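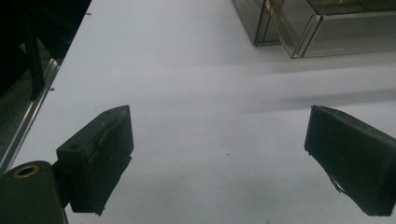

Fingers open over the white table, smoky organizer at the back.

From: the list member in the back row
To: Truratik discuss list
Date: 2018-08-21
Subject: Re: Was the Gemon open day worth the drive?

> I couldn't get away for the Gemon open day and I see that the
> Feyisa people are already calling it a triumph on their own page.
> Did anybody from this list go? I'd like to know three things.
> Does the gripper do what the flyer says, did they let visitors
> handle it, and is there any point in our club asking them for a
> loan unit this fall? Also, was there parking.

I went. There was parking, provided you count a field as parking.

The flyer said doors at ten and a "continuous live demonstration." It was continuous in the way a bus service is continuous. They ran the sorting job for a group, reset everything, talked for a while, then ran it for the next group. I stood through it 2 times, partly out of interest and partly because the other room had the slide show.

The job is small parts into an organizer, one of those see-through gray acrylic ones with compartments that you'd buy for a desk drawer. A person holds the gripper and does the sorting by hand first, and those runs are what the arm is later supposed to learn from. I liked that they started with the hand-held part. Most open days put the arm up front behind a rope and hope you won't ask how it got there.

On your first question: the flyer promised 40 parts sorted without a miss. In the first session I attended they dropped one early, and the presenter said that this was a good illustration of something. I didn't catch what. The second session went clean as far as I could tell from the back, though they had quietly swapped in the bigger parts by then.

The fingers are plain black blocks, facing each other from either side. If you look at the picture up top you'll see the covering has had a life. There's a torn flap hanging off the lower edge of the left one, and the right one has a ragged patch with something lighter showing through. The flyer's version, I need hardly say, was spotless. I'd sooner see the worn one. Anybody who has run a gripper for longer than a lunch break knows what the pads end up looking like, and it did more for my opinion of Gemon than the slides did.

I asked what the covering was and got a speech about grip. I asked again and got a different person, who gave me the same speech. So I can't tell you whether it's tape or rubber or something they mix up in the back. If we do borrow one, my first request is spare covering, and my second is more spare covering.

Second question: yes, they let us handle it, in turns, with a sheet to sign. It's heavier toward the front than I expected, and my wrist had opinions by the end. The trick is to come in lower than feels right and close slowly. I came in high, like everyone else, and chased a part across the table while a school group watched. They were very kind, which made it worse.

The lighting could use some thought. There was a broad shadow lying across the white table for much of the time, and I wondered how much of that ends up in what the arm learns. The answer was that variety is healthy. Possibly so. I've said the same thing about my garage.

The Pliltunero table was in the hallway, by the way, and had better cookies and no robot. They are doing the software side and were happy to go into detail, so if you want someone to write to, start with them and save yourself the speech about grip.

Third question, the loan. They do lend units to clubs, for a deposit of 70 dollars, and you have to send back your recordings at the end. 2 units are set aside for this and one of them was spoken for while I stood there. I put our name down for the other with a question mark next to it. The question mark can be removed by anyone on this list who is willing to store the thing, and I'd want that settled before the end of August.

I brought home a flyer, a pen that doesn't write, and a Feyisa tote bag. The bag is good. Whoever wants the flyer can have it, though it's the same one you've got.

Re the carpool for the next one: I'll drive, but I'm not doing the field again in the small car.

--
Truratik discuss list
Please trim your quotes when replying. Attachments go to the archive page.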